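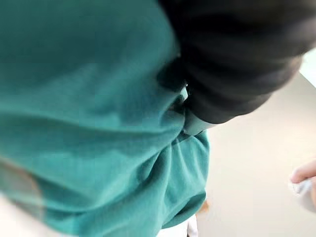

Figure 2. Teal fabric with a soft surface. Dark and mid colours like this one go in Group B.

Section 8. Washing and drying soft garments

Read this section before you wash fleece, sweatshirts or other brushed fabric in the Illent washer for the first time. If you wash only cotton sheets and towels, you can go to Section 9.

8.1 Sorting

The colour groups are the same as in Section 5. Group A is white and very light colours. Group B is dark and mid colours. Group C is anything new which was not yet washed two times.

1. Empty all pockets. Paper tissue is the most common problem and it is very hard to remove from brushed cloth afterwards.
2. Close zippers to the top. Open zippers can catch on other garments.
3. Turn each garment inside out.
4. Put the garments in their colour group.
5. Take towels out of the load. Towels give lint, and brushed fabric collects it.

Note: If the care label of the garment says something different from this manual, please follow the care label.

8.2 Loading the drum

Soft garments are light but they take much space. Do not judge the load by weight. Fill the drum to half, and check that you can put your open hand between the clothes and the top of the drum. If your hand does not go in, take one or two garments out.

Caution: Do not push the garments down to make more room. The water cannot pass through a pressed load and the detergent will stay in the folds.

8.3 Choosing the program

1. Turn the main dial to SOFT. The light beside the dial becomes green.
2. Press TEMP until the display shows 30. Higher temperatures are possible in this program, but we do not recommend them for brushed fabric.
3. Press SPIN until the display shows LOW.
4. Put liquid detergent in the left compartment of the drawer. Use half of the quantity that you use for cotton.
5. Leave the softener compartment empty.
6. Close the door until you hear the click, and press START.

Note: Powder detergent can be used, but it must be dissolved in a cup of warm water first. Pour it slowly in the same left compartment.

Note: On machines with the older Grivar panel there is no SOFT position on the dial. Choose DELICATE and then press the button with the feather. The rest of the steps are the same. You can recognize the older panel by the square START button.

The door stays locked for a short time after the program ends. Please wait until the lock light is off. Do not pull the handle, the lock is plastic and it can break. A broken lock is not covered by the warranty.

8.4 Drying

Air drying is the best method for these garments.

1. Take the garments out soon after the program finishes. If they stay in the drum overnight they will have deep creases and maybe a smell.
2. Shake each garment one time, holding it by the shoulders.
3. Turn it to the right side and pull the sleeves straight.
4. Lay it flat on a rack, or hang it over two bars so the weight is shared.
5. Turn it over when the upper side feels dry.

Caution: Do not lay garments on an electric heater or over the air openings of the dryer.

If you have the Futstead dryer on top of the washer, you can use COOL AIR only. Set the timer for 30 minutes and then check by hand. Collars, cuffs and the pocket seams dry last. When these parts are still damp, finish on the rack and do not start the timer again. Clean the lint filter before and after, also when it looks clean.

8.5 If there is a problem

The fabric feels stiff. Usually there was too much detergent. Run RINSE one more time without detergent. If your water is hard, see the table in Section 3.

Small balls appear on the surface. This comes from rubbing. Use a smaller load and check that the garments were inside out. The balls can be removed with a fabric comb, but go gently and only in one direction.

Lint stays on dark colours. Clean the pump filter (Section 11) and wash the drum empty on COTTON 60. After this, wash the garments again in a small load.

The display shows E8. The load is not balanced and the machine did not spin. Press PAUSE, wait for the lock light, open the door and spread the garments by hand. Then press START. If E8 comes back, add one more garment of the same colour group. A single heavy sweatshirt alone in the drum is often the cause.

Water is left in the drawer. The small siphon cap is blocked. Pull the drawer out completely, lift the cap, rinse it under the tap and put it back until it sits level.

8.6 Storage

Fold the garments when they are fully dry. Do not use hangers for a long time because the shoulders will change their shape. For summer storage, put them in a cotton bag and not in a plastic one.

Spare siphon caps and door seals can be ordered from the Arellano parts counter. Give the number 2255 for the cap. For the seal, please give also the serial number of your machine, which you find on the inside of the door at the bottom.

Section revised Friday, March 10, 2006. Corrections to the text: Anahera Kereama, Manuals.

Continue with Section 9, Sheets and towels.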